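Notebook, sorting task
21/01/2018

Came in on a Sunday because the arms were free, and the arms were free because it was Sunday. Heat was off in the corridor until eleven. Wrote most of this with a coat on.

Goal for today: get the two-arm sort to the point where we can show it at the Notgate student meet in March without one of us standing in front of the table. Rules give us 5 minutes per run. Our best so far is well over that, if you count the part where we argue about who presses start.

Started with the camera offset. It had drifted again since the last session, always toward the window, as if it wanted out. Redid the calibration with the printed grid, twice, second one good. Saved it as calib_b. Please stop overwriting calib_a, I keep it for sentimental reasons and also because the demo script still points at it.

Then the new assignment rule (Mao branch, not main). Each arm takes whatever is nearest its own side, and the middle is decided by who can get there without crossing the other one's elbow. The old rule let them both go for the middle item, and they would stop politely and wait for each other until someone hit reset.

Layout for the afternoon: green plate on one side, pink plate on the other, eggplant, pomegranate and the yellow fruit bunched up between them. Kept the items close on purpose. Spread out, it sorts fine and we learn nothing.

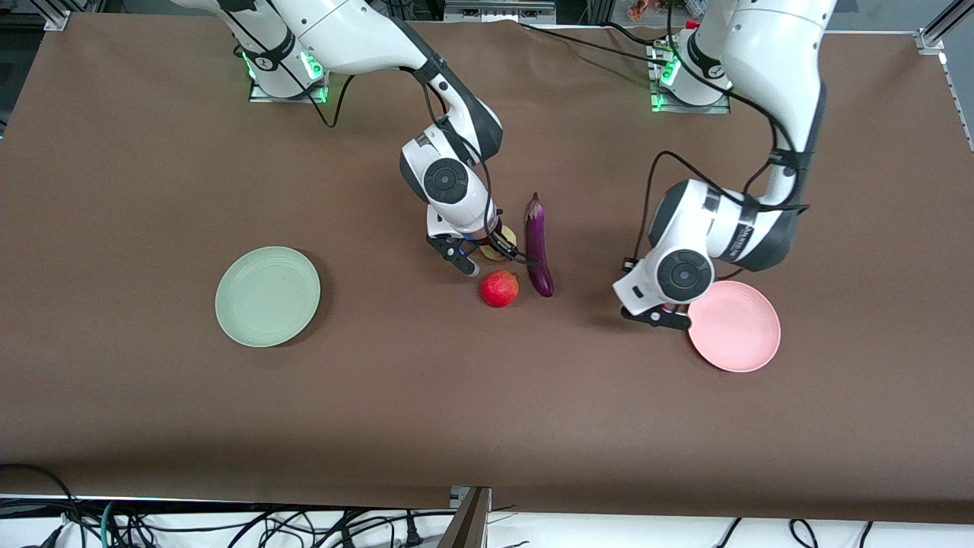

Manent wrote back on the team page while I was still typing up the layout: they gave up on the nearest-item rule last year, and if we keep it we should at least make the idle arm back off before the other one closes, or we will spend March filming near misses. They also want to know why we don't just use blocks like everyone else. Because Dristedholm used blocks and came in fourth, I suppose.

The backing off is a fair point. Put in a retreat of 80 mm for whichever arm is not grasping. Ugly, costs time on every pick, leave it in for now.

Ran 20 with the retreat on. Round things are still the trouble. If the fingers come down off center the pomegranate rolls, and then the plan is a very confident plan for where it used to be. Dropping approach speed to 40 percent for the last bit helped. Dropping it further only made the failures more suspenseful.

Eggplant: grasp angle now follows the long axis, finally. Stem end still confuses the fit now and then and it picks too high.

To do
- re-detect after a failed close, don't just retry the same spot
- retreat distance as a parameter, I hard-coded it, sorry
- merge Mao once somebody besides me has read it
- answer Manent, nicely
- label the teal cables at the front of the table before anyone unplugs anything

Logs are in the sunday folder. Ignore the first three, wrong calibration file, see above re: sentimental reasons.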